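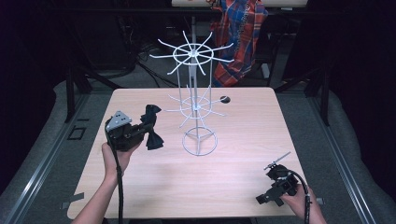 Histuswood, 2023-12-22

## 4. Loading a boxed set

The Elano changer holds up to 400 discs. Sets with 2 discs go in adjacent slots.

1. Press **Open** and wait for the carousel to stop.
2. Insert disc 1, label facing right, then disc 2.
3. Close the door and select **Group** - the display shows the first slot number.
4. Enter the series title and press **Save**.

**Note:** Soundtrack CDs are filed under Music.

**Caution:** Do not turn the carousel by hand.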